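Teleop demos in sim: policy hovers and never commits to a grasp

Posted in Learning from Demonstration

Lizeth Echeverri
I'm recording pick demonstrations in Sudlow with a 6-axis input puck driving the end effector. The arm and parallel gripper are the stock models. So far I have 36 demos of a single task, "pick up the cup," all recorded by me. Control runs at 20 Hz, actions are delta pose plus a gripper command, and observations are the camera view plus joint state.

After training, the policy moves toward the right area, stops a short way above the table and jitters. Sometimes it closes on air. Training loss looks fine. I tried a longer schedule and a smaller learning rate and got the same result. Is this a data quantity problem, or am I recording badly?

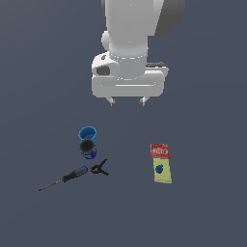 Start poses are the part I'm least sure of. Every episode begins with the gripper open and well clear of the objects, and then I sit there for a while working out the approach before I touch the puck. With the can right up against the cup in this layout, I usually come down partway, stop, rotate the wrist, and then go in. Could those stops be the cause? I would like to avoid throwing out the whole set.

Eusebio Palomino
Yes, the stops are the likely cause. During a pause you are recording frames with a zero action, and the observation barely changes. The policy learns that the correct output at that height is to do nothing, and once it does nothing it sees the same observation again.

Check this before recording more. Plot the norm of the translation command against time for a handful of episodes. If you see long flat sections at zero, filter them out: drop frames where both translation and rotation are below a small threshold and the gripper command is unchanged. Keep the frames while the fingers are closing, or you will break the grasp.

For new demos:
Plan the approach before you press record.
Rotate the wrist on the way down.
Vary the start pose.
Delete any take where you change your mind halfway.

You can keep the old set if the filtered episodes replay correctly from their saved initial states. With delta actions they should, but check for controller lag. I lost 4 episodes out of 29 that way on a similar task.

kragh_user
you need more data. we used 1000 demos and it worked

Eusebio Palomino
More demos with the same pauses in them will teach the same pause. Filter first, then decide.

Lizeth Echeverri
Plotted it. Flat at the start of nearly every episode and again just above the cup. Filtering now and will retrain overnight.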